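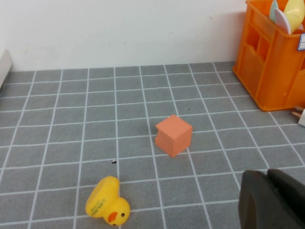 Eleni Golob wrote:

> I'm all for order, but alphabetical order is for people who already know what a thing is called. We have a shelf at Hetell where "Tape" is under T, "Packing tape" is under P and "Sticky roll (brown)" is under S. They are the same tape. I vote we drop the alphabet for anything bigger than a spice rack and put things where people look for them. Who's with me?
>
> Eleni

Posted to the Labels & Shelves list by Damir Nikolaidis, March 26, 2022

I'm not with you, Eleni, but I'm close enough to borrow your tape.

The trouble with "put things where people look for them" is that it needs people to agree on where to look. I have lived in a house with two adults and one drawer of batteries, and I can report that there were two correct locations for the batteries and they were never in either. The alphabet is at least a rule that neither of us made up. When my wife tells me the birthday candles are under C, I can go and be wrong at C in a calm and dignified way.

I also think you're blaming the order for what the names did. Three labels for one roll of tape would cause trouble in any system. Sort them by color, by size, by how much you like them, and you'd still have three labels and one roll.

I did my time with this at Ankrah, where I inherited a parts room with 2000 index cards in it. The man before me had filed by supplier. The man before him had filed by month of purchase, which worked fine for him, as he remembered every month of his life. Somewhere in the middle of the box you could see the exact card where one of them retired. Screws went from "March" to "Flatent" overnight.

I re-filed the lot by plain name, and here is what I'd pass on.

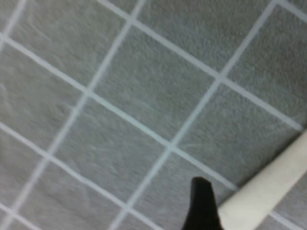

Pick the word before you pick the order

Write down what everybody calls the thing when they're annoyed and can't find it. That's the name. Nobody has ever stormed down a hallway demanding an adhesive dispenser. If two words are equally popular, choose one, and put a card at the other spot that says "see Tape." Librarians have been doing this forever and they seem rested.

Put the noun first. "Tape, packing" feels stuffy for a week and then you can't go back. My daughter now refers to lunch as "sandwich, cheese," and I accept some of the blame.

Don't let anyone invent a name alone after 3 in the afternoon. This is how you get "Misc. good" and "Misc. other," both of which I have personally had to open.

Whose alphabet, though

I'll give you one point for free. "Alphabetical" is a bigger word than we treat it as. A woman at the next desk at Ankrah had gone to school in Taiwan, and her own folders ran in the order children learn there: ㄅ, ㄆ, ㄇ and so on down the line. They call it bopomofo after the opening sounds, in the same spirit as our ABC. I spent a whole winter believing her folders were in no order at all, and said so once, out loud, to my lasting regret. She could pull any sheet before I'd found my glasses.

What I like about that order is that it makes some sense. The sounds you make with your lips come first, then the tongue gets involved, and you work your way back. Ours goes A, B, C for reasons that were apparently settled a very long time ago by somebody who has since stopped taking questions. E is next to F. Why? They look alike, I suppose.
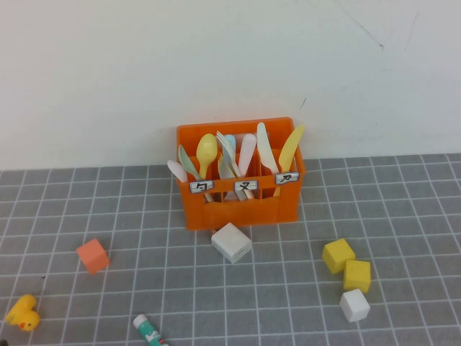 So an order can be perfectly arbitrary and still do the job, provided everybody in the room learned it before they were old enough to object. That's the whole case for A to Z in an American supply closet. I wouldn't call it good. I'd call it installed.

Where your way does win is the small stuff used every day. I don't alphabetize my kitchen. The forks are by the plates and the coffee is wherever I can reach it with my eyes closed. My own cutoff is 6 kinds of thing: up to there, put them where your hand goes, and past there, give them names and line them up. I have no science to offer. I got it by standing in my garage and noticing when I started to swear.

As for software, I tried Fluna for a month on the home shelves. It's fine. It lets you search for anything you remembered to type in, and I had typed in the ladder.

Back to your tape. Peel off two of the labels, keep "Tape, packing," and see who complains. My money's on whoever wrote "Sticky roll (brown)."

Damir

We use cookies to remember your reading preferences. By continuing to browse the archive you accept our cookie policy. Accept | Settings

Comments (3)

Eleni Golob
I wrote "Sticky roll (brown)." I was in a hurry and it IS a sticky roll.

shelfwife
Noun first all the way. My pantry has said "Beans, black" for years and my mother-in-law still reads it aloud in a butler voice every time she visits.

R.T.
What do you do about things starting with "The"? Asking for a record collection.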